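Zuten asks the nation to confess what is in its kitchen drawer

Home storage firm opens its second annual survey of the things we keep and can't explain
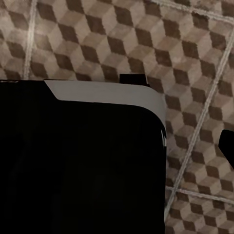 May 21, 2023. Zuten, the Pivley-based maker of drawer dividers, shelf risers and other objects that rarely feature in love songs, has published the results of its first Odd Drawer Survey and opened the second to anyone with a kitchen and a reasonably clear conscience.

The survey went out to Zuten customers in December, when the company assumed people would be indoors and looking for an excuse to leave the room. It drew 2,610 replies, several of them on the backs of takeaway menus that had, according to their senders, come out of the drawer in question.

Respondents were asked to empty one drawer, write down what was in it, and say which items they could name a use for. The typical drawer held 40 items. Its owner could account for 12 of them.

"We had hoped for a slightly better figure, as a firm that sells drawer dividers," said Heloísa Bragança, head of product at Zuten. "We have been giving people neat little compartments for years, and they have been using them to sort things they don't recognise into groups."

Keys were the most commonly kept mystery. Many respondents said they knew the key was important because they had kept it through a house move, and one reader in the north of the county reported labelling hers "key". Dead batteries came second, usually stored beside live ones in case the owner fancied a challenge. Then came Allen keys, foreign coins, candles in the shape of a number that no member of the household was about to turn, and instruction booklets for appliances long since taken to the tip.

A separate question asked what people would never throw away. String won comfortably. Rubber bands did well among those who still get their post in bundles, and there was a passionate minority vote for the plastic clip off a bread bag. Asked what the clip was for, supporters mostly wrote "bread".

The results have been gathered in a small booklet, The Drawer Report, written by Zuten's customer services manager, Eusebio Alcaraz, who read every reply and answered a good many of them.

"Some people wanted advice and some wanted forgiveness," said Alcaraz. "I had a lovely letter from a couple who found the missing piece of a jigsaw they had given to a jumble sale the week before. I didn't really have a leaflet for that."

The booklet includes a short guide to clearing a drawer in an afternoon, tested on the company's own staff kitchen at its Vakulenko Road offices. The guide recommends a tray, a cup of tea and a firm end time. It warns against involving anybody who is likely to say "ooh, I wondered where that was". The staff drawer took the afternoon and most of the following morning, and yielded two staplers, a tin of travel sweets and the office copy of the fire procedure, which has since been put on the wall.

For its second year the survey has been widened to cover hall tables, glove compartments and, after a number of requests that bordered on pleading, the chair in the bedroom. Entries can be sent by post or through the Zuten website, and pictures of drawers are welcome in any state. Names will not be published without permission. Last year a surprising number of people withheld it.

All entrants will receive a copy of The Drawer Report. The 7 most baffling drawers will each win a set of Breltell dividers, Zuten's new range for deep kitchen drawers, which goes on sale this summer in sage, oatmeal and a shade the company describes as "grey, really". Winners will be chosen by Bragança and Alcaraz, whose decision is final, although they have yet to agree on last year's.

Notes to editors

Zuten designs and sells storage for kitchens, bedrooms and cupboards under the stairs. It is independently owned and employs a small team in Pivley.

Review copies of The Drawer Report are available on request from the Zuten press office. Both Heloísa Bragança and Eusebio Alcaraz are available for interview, and Alcaraz will look through a journalist's own drawer if it is brought to him in a box.

Breltell samples can be lent to home and lifestyle titles. Please return them empty.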